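Subject: Re: [nutrition-l] Lycopene uptake, raw vs. cooked
From: Torquil Matheson

On Tuesday the Luvdale desk wrote:

> The Courtois tables list lycopene per 100 g for raw fruit only.
> Has anyone worked out how much fat has to be in the meal before
> uptake improves? Our handout still says "a drizzle of oil."

The tables give content. Uptake is a separate matter and depends on how far the cell walls have broken down and whether there is fat in the same meal. Lycopene dissolves in fat and barely at all in water, so a plain raw tomato gives up a small share of what it holds. Heating and chopping both help. I would drop "drizzle" from the handout and print a spoon measure.

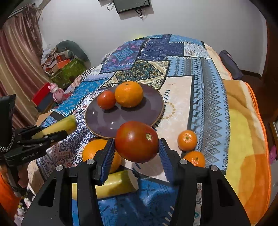 Skatham replied off-list that a spoon measure puts people off, and that most of their readers already get enough fat from cheese or eggs at the same sitting. Fair point. The fat does not have to be oil, and the handout should say so.

On vitamin C the advice runs the other way. It is lost with heat and leaches into cooking water, so anyone relying on tomatoes for it should eat some raw. Oranges are the easier source and need no preparation. I would keep the two nutrients in separate paragraphs. The September draft had them in one table (row 741) and readers took the cooking advice to cover both.

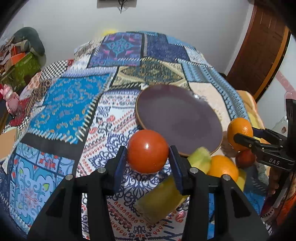
Urau asks whether canned tomatoes can go in the same paragraph as fresh cooked ones. Yes for lycopene, with a note to check the label for salt. Tomato paste needs its own line, as it is far more concentrated and the serving is smaller.

Still open:
- page 4, footnote 2: source missing
- serving sizes in grams or cups, pick one

Please send changes as plain text. The list software strips attachments.

Torquil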